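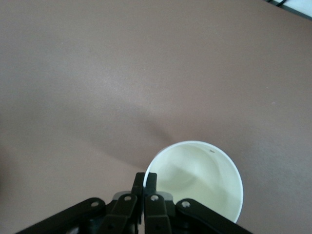
I'd been wanting to talk to the owner of Clutine for ages, mostly because of the tables. If you've never been, it's the little tea and toast place on Katero Street, and I've walked past it twice a week since May without once managing to name the color of its tabletops. So that was my first question, before I'd even taken my coat off.

"Oh no, you've started with the hard one," she said. "The paint card called it Heydari Rose. My sister says it's brown. I tell people mauve and then they come in and look at me like I've lied to them."

I said taupe. She made a face.

"Taupe is what you say when you've given up!"

We sat down right by the window with one of the white cups between us and argued about it a bit more. I'll stick with a mauve sort of brown, and it changes depending on where the light lands, paler in the middle and moodier toward the corners. If you put your nose practically on it (I did) you can find a very fine speckle. She was pleased I'd spotted that.

"I fought for the speckle," she said. "The first sample was completely flat and every crumb looked like an event. You still see crumbs, but they're friendlier now."

And why matte? I had assumed it was a fashion thing, but she told me she used to work in a restaurant with shiny black tables and spent four years looking at reflections of the ceiling lights. She'd had enough. The downside is that matte shows greasy fingers, so there's a cloth tucked in her apron pretty much all day, and she wiped at the table several times while we talked without seeming to notice.

Then we got to the cups, which is where she really got going. They're plain white with straight sides and a thin rim, and she went through a lot of others before settling on them.

"The rim is everything," she said. "People will tell you it's the tea. I've poured the same tea into a thick cup and a thin cup for my own mother and she told me the second one was a better brand."

She bought the first batch from Flerau, a restaurant supply warehouse out past the rail yard that sells off odd lots from places that have closed. The plan was to get 30. She came home with almost twice that, plus a soup pot she didn't need, and had to keep the extra boxes in her bathtub until the shelves went up. I asked how she showered. "At the gym," she said. "I've never been so fit."

One thing I hadn't noticed until she tipped the cup toward me is that the inside isn't the same white as the rim. It's creamier, with the tiniest hint of green when you look straight down into it. I asked if that was on purpose.

"I'd love to say yes. I didn't see it either until I'd washed them all and lined them up. I like it now. It makes the tea look a bit warmer, or I've decided it does."

There was a little brown speck up near the rim on the inside, too, and I pointed at it, a bit rudely I suppose. She rubbed it with her thumb and shrugged.

"I'd have sent that back my first year. I used to hold every single cup up to the window before we opened. Now if it's clean and it doesn't leak, it goes out. People with a speck in their cup tend to ask for the same cup again. They know which one's theirs."

I asked how the white went with the tables, whether she'd picked one to suit the other. The cups came first, she said, and for a while they sat on bare secondhand tables in every color going, including an orange one she still misses. When it was time to paint, she carried a cup around the house and set it down on things: a cushion, a cereal box, the lid of the piano. It looked best on an old dusty pink suitcase of her grandmother's, so she took the suitcase to the paint counter.

"The guy asked me if I was going on a trip."

The closest match was pinker than she wanted, and it took two goes with a bit of brown mixed in. She did all the painting herself, at night, with the door open and a radio on, and there's one table by the back wall that she did when she was too tired and won't let anybody look at closely. (I looked. It's fine!)

Before I left I asked if she'd ever add a second color of cup, maybe something bright for winter. She thought about it longer than I expected.

"Green, maybe. Dark green. But then I'd have to paint the tables again."

She wiped the table one more time and went to see about somebody's toast.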